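Open house at the Matei Building, and a table I can't stop thinking about

So I finally made it to the Darnport open house! I've been saying I'd go for years and every October something comes up (last year it was the water heater, don't ask). If you don't know it, a bunch of offices and studios downtown open their doors for one day and let anybody wander through, and you get a paper map and a sticker. I love looking at other people's workplaces. I could do it every weekend.

My friend Rekha Uniyal came with me, mostly for the snacks. We took the 161 bus in, and I'm very glad we did, seeing how the parking garage looked when we walked past it. The driver let us off right across from the Matei Building and there was already a line for the elevator, so we stood in it like good sports and ate the granola bars I'd packed for lunch.

I should say why I was going in with my eyes peeled. Our sewing group is moving out of the church hall at the end of the year and into a rented room with nothing in it. Nothing! No tables, no chairs, no shelves. I somehow ended up as the person in charge of figuring out what we buy, so all day long I was looking at furniture while everyone else was listening to the speeches. I had my little notebook and a tape measure in my purse, and yes, I used it.

The first stop was the lobby, where Babita Tripathi from the building office gave a welcome. She was lovely and a bit hard to hear. The lobby has those low square benches that look great and hurt after two minutes. Crossed those off the list right away. There was coffee, and a plate of little lemon cookies that Rekha visited more than once.

Then we went up to the second floor, which is all small offices with glass doors. I didn't get much out of that floor, to be fair to them it's mostly accountants and they'd put out bowls of mints and were doing their best. One of them had a beautiful old coat stand. The bookbinding studio on four was much more my thing. They had a big old wooden press and drawers and drawers of paper, and they let you fold a little booklet to take home. Mine is crooked. Rekha's is perfect and she has mentioned it several times.

After that we climbed the rest of the way on foot (the elevator line was even longer by then) to 601, the Kodier rooms. I'll admit I had only circled it on the map for the view. I was puffing when I got to the top and the first thing I thought was, oh, it's so white in here! White pillars, white cabinet, white everything, with a dark ceiling and strips of light running along it. You'd think it would feel like a dentist's office, but the big windows do so much work, and there's a plant in a white pot sitting right on the table, which is exactly the kind of thing I would do myself.

And the table. Oh, the table. It's one huge round white thing and people just work at it from wherever they happen to be standing. I'd been planning on long rectangular folding tables for our group because that's what we've always had, and I stood there mentally putting our cutting mats on it and our irons off to one side, and I started having second thoughts about the whole plan.

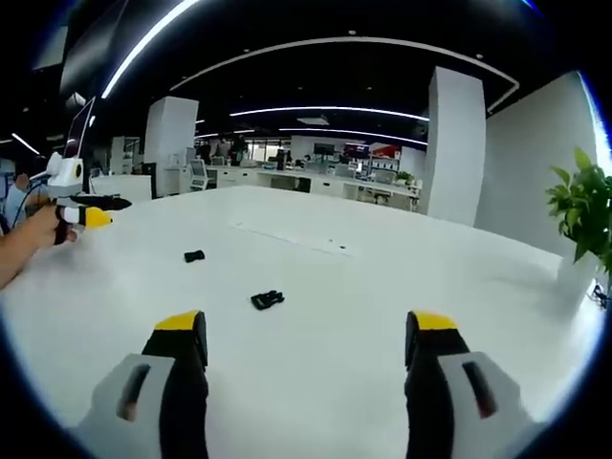
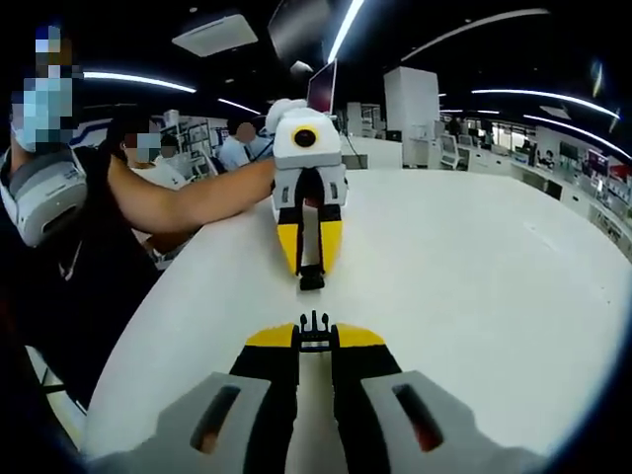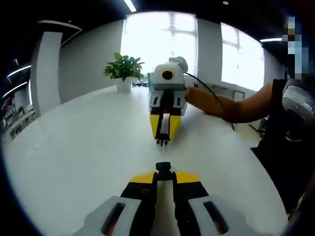

I asked Seo-ah Seol, who was showing visitors around up there, how they liked having a round one. She said the best part is that you can reach somebody across from you without walking around a corner, and the worst part is that it doesn't fit against a wall, so you have to give it the middle of the room and live with that. I wrote that down word for word. Our rented room is long and skinny, so this is a real problem, and I've been drawing little circles on graph paper ever since.

She also told me the thing I'd really wanted to know, namely how you keep a white top looking decent. Apparently they wipe it down at the end of every day with plain water and a drop of dish soap, and they don't let anybody put a coffee mug on it. Well. I can tell you right now that the no-mug rule will never fly with our crowd. Rosalinda Javier would hand in her thimble. But I do see the point of white for small dark things. You know how it is with black snaps and hooks and those tiny machine screws, you put one down on a brown table and it's gone until you sit on it. On a white top you'd find it again in a second. I'm seriously thinking about a white top for the cutting end of the room even if the rest is whatever we can get secondhand.

Another thing I liked up there was how the storage is handled. The cabinet is low, so you can see right over it and the room stays open. We've got a donated set of tall metal cabinets waiting in somebody's garage and I was all set to line them up in a row like soldiers. Now I'm wondering if we could put them at the short end, near the door, and use low ones down the side. More measuring to do.

The one thing I'd change is the sound. With all those hard surfaces everybody's voice bounces, and when the next group of visitors came in it got pretty loud. A rug or some curtains would help a lot. (We would have curtains up in a week, obviously. We'd have too many curtains.) And I would want more chairs pulled up close, as I can't stand at a table for three hours the way I used to.

We must have stayed a good long while, because when we got back downstairs they were almost out of cookies. Vratislav Halás was giving the history talk in the back of the lobby and we caught the second half of it. The building was a hat warehouse first, which I never knew, and then a place that printed phone books, and it sat empty for years before anybody fixed it up. He passed around a hat block that was found behind a wall during the renovation. It was heavier than I expected and had a number burned into the bottom. I got very sentimental holding it, I don't know why. My grandmother had hats for every occasion, that might be it.

There was a tiny shop table by the exit with postcards and enamel pins. I bought a postcard of the old loading dock and Rekha bought the pin. Then we walked over to Bulari for soup, the place on the corner with the green awning, and if you go, get the lentil one with the flatbread on the side. It took ages to come but we were happy to be sitting down. I got my notebook out and we drew floor plans on the back pages until the bill arrived. Rekha thinks I should forget round and do two half circles pushed together, so we could split them up when we have a class. I hate to say it but that's a pretty good idea.

A few things for anyone planning to go next year. Wear real shoes, there are a lot of stairs. Go up first and work your way down if you can stand to skip the lobby coffee, the top floors were much quieter before lunch from what people were telling us. Bring a pencil for the map, the paper's too shiny for a pen. The restrooms on four are the nice ones. Admission is free but there's a donation jar, and I put in 20 dollars, which seemed fair for a whole day out and a booklet, even a crooked one.

For the sewing group people who read this: I'm bringing the graph paper to the next meeting, and I'd like everybody to measure the biggest thing they ever lay out flat, quilt tops included, and tell me the number. If anyone knows of a round table for sale, any color, please call me before you call anybody else. Rosalinda, I promise you can keep your mug.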